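FOR IMMEDIATE RELEASE

Friday, January 10, 2025

MELLUMWOOD RETURNS WITH "UTIS," AN ALBUM IT SWORE IT WOULD NOT MAKE

Tutley Records to release the band's first full-length since its farewell tour, which was also its second farewell tour

TUTLEY RECORDS today confirmed that Mellumwood, the four-piece that has broken up twice and meant it both times, will release a new album this March. "Utis" runs 11 tracks and 43 minutes, a length the band settled on after the label declined to press a double LP with a blank fourth side.

The record was made over one long winter at Rees, the converted dairy where the group cut its debut. The dairy has since acquired heating. Longtime listeners may notice that the vocals no longer shiver, and the band asks that they please not write in about it.

"We said we were finished, and at the time we were," the band said in a joint statement that went through more drafts than most of the lyrics. "Then somebody left a tape machine running during what was supposed to be a meeting about splitting up the equipment. The meeting is now track four."

Musically, "Utis" finds Mellumwood leaving behind the slow, foggy guitar pieces that made its name and turning to shorter songs with choruses, some of which arrive before the two-minute mark. The opening single, "Forwarding Address," is out now on all the usual services. It features a pump organ, a borrowed string section and a bass line the band describes as "cheerful, within reason." 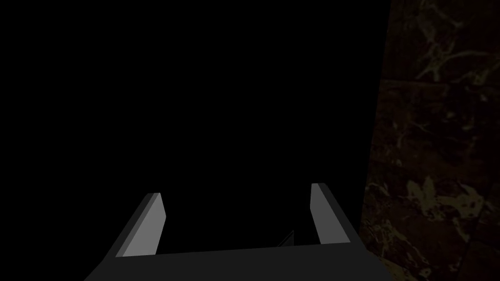

Gray gripper with upright fingers, computer rendering.

Other songs on the album include "Good Chairs," a waltz about dividing up furniture, and "The Lower Field," which is the closest the group has come to a dance track and not very close. The closer, "Utis (Slight Return of Deposit)," was recorded in a single take because the string players had a train to catch.

The album will be available on vinyl, CD and digital formats. A limited run of 1000 copies on moss green vinyl will be sold through the Tutley Records web shop, each with a 24-page lyric booklet. The booklet corrects several lyrics that fans have been singing wrong for years, and adopts one of the wrong ones, which the band concedes was better.

Mellumwood will play a short run of theater dates following the release. Sets will last over 60 minutes and will include older material, though "Winter Coat" will be played once per night regardless of how loudly it is requested. The tour is not being billed as a farewell. Cities and ticket details will be announced by the label next month.

ABOUT TUTLEY RECORDS

Tutley Records is an independent label with a small roster and a large mailing list. It has released every Mellumwood album to date, including both of the last ones.

Review copies, artwork and interview requests: contact the Tutley Records press office. Please state vinyl or digital. Requests for both will be read as digital.

###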